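Replacing the front brake pads on a car with floating calipers

These notes cover a single-piston floating caliper at the front, the type fitted to most small and medium cars with disc brakes. Fixed calipers with opposed pistons come apart differently and are not dealt with on this page. Torque figures vary between models, so take them from the workshop manual for your own car. Allow a morning for both sides if it is your first time.

Tools and materials

Wheel brace, trolley jack and a pair of axle stands
Socket set and torque wrench
Ring spanner and a slim open-ended spanner for the slide pins
Piston wind-back tool or a large G-clamp
Wire brush, brake cleaner, clean rags
High-temperature brake grease
Pad set for both front wheels, with new clips if supplied

Pads are always changed in axle sets. Wouters and Idine both supply sets with the anti-rattle clips in the box. The Nuvow sets I have bought came without them, in which case the old clips must be cleaned and put back, or new ones ordered separately.

Preparation

Park on level, firm ground. Leave the handbrake on and chock the rear wheels. Slacken the wheel bolts half a turn while the tyre is still on the ground, then jack the car at the marked point on the sill and lower it on to the stands. Take the wheel off.

Open the bonnet and check the brake fluid reservoir. Pushing the piston back returns fluid to it, and if the level is already at the MAX line it will overflow. Draw a little off with a clean syringe. Brake fluid strips paint, so rinse any spill at once with plenty of water.

Removing the old pads

Turn the steering so that the back of the caliper faces outwards. Hold the lower slide pin with the slim spanner and undo its bolt. On most cars the caliper will then swing up on the upper pin. If it will not clear the strut, remove the upper bolt as well and tie the caliper to the spring with wire. It must not hang on its hose.

Slide both pads out of the carrier and note which way round they sat. Where there is a wear indicator, it is usually on the inner pad. Measure the friction material without the backing plate. Anything under 3 mm is due for replacement.
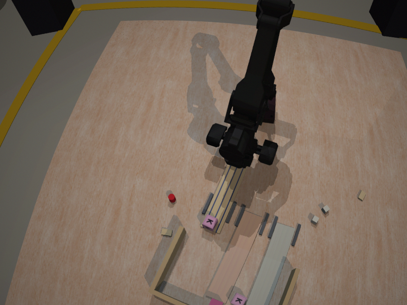 Look at the disc before going further. Measure its thickness with a micrometer at several points, 10 mm in from the outer edge, and compare the lowest reading with the minimum stamped on the disc bell. A disc below that figure, or one with cracks or deep scoring, has to be replaced along with the pads.

Cleaning and fitting

Brush the rust and dust from the carrier where the pad ears sit. Wet the dust with brake cleaner first and do not use an air line. Pull out each slide pin, wipe it, apply a thin film of grease and refit it. Both pins should move freely by hand. Renew any rubber boot that is split.

Press the piston back slowly and squarely, with an old pad between it and the clamp. Watch the reservoir as you do so. Fit the clips, then the new pads, with a trace of grease on the ears only. Swing the caliper down, fit the bolt (a new one if it is the pre-coated type) and tighten to the stated torque.

Refit the wheel, lower the car and torque the wheel bolts. On my car the figure is 91 Nm. Repeat on the other side.

Before driving

Pump the pedal until it is firm. Top up the fluid to between the marks and refit the cap.

Revision note: the paragraph on slide pins was reworded in November after a correction from Dirk Mertens. On calipers with 2 different pins, the one with the rubber sleeve must go back in its original bore.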